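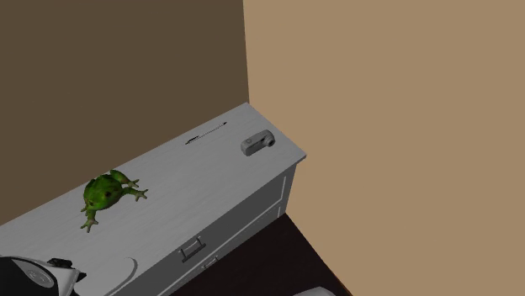

A green toy frog, a dark pen or marker and a small gray object on a dresser top in a simulated room, with the gripper at lower left.

Trodow household set passes 2,000 examples

SUSTHORPE – The Trodow project has closed the first round of its simulated household collection with 2,066 accepted examples, the group said Friday. The target set at the start of the round was 2,000. The examples will be used to train a learning system that moves small objects on and between pieces of furniture.

All collection was done in simulation. An operator steers a rendered arm through a short task in a furnished room, and the software stores the arm's joint positions, the gripper opening and the camera views at every step. Each recording is paired with a one-sentence instruction written before the operator starts.

The round used 34 room layouts. Wall colors, furniture and loose objects change from one layout to the next, and the starting position of the arm is shifted between attempts in the same room. Objects are also turned to new angles, so a thin item may lie along a surface in one attempt and across it in the next.

Octavio Salinas, who leads collection at the Susthorpe site, said most rejected recordings failed on timing. "The operator reaches the object, stops, and thinks," he said. "If the pause is long, the system learns the pause. We cut those or record them again."

Recordings are checked in two passes. The first is automatic and looks for missing camera views and joint readings outside the allowed range. The second is done by a person, who watches the attempt at double speed and compares it with the instruction. 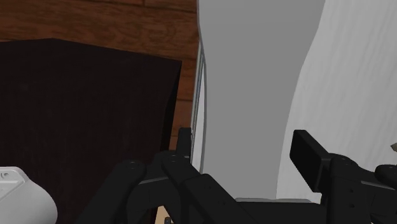
The black gripper seen close up in simulation, with a gray panel behind it and a white curved surface at right.

Close views from the gripper take up the largest share of storage. Ifor Owen, who maintains the recording software, said the group considered dropping them to a lower resolution and decided against it after a trial in July. Training runs on the reduced views were faster but placed the fingers less accurately in the last stage of the approach.

The software was also changed partway through the round. Earlier recordings stored the gripper as open or closed. Later ones store the full opening width, and the older files have been replayed in the simulator to fill in the missing values.

Training on the full set will be run at Stenalthorpe, with evaluation handled separately by Vávra, a contractor that took no part in the collection. Vávra will test on layouts held back from the operators. The second round will add drawers and cabinet doors, and the instruction format will stay the same.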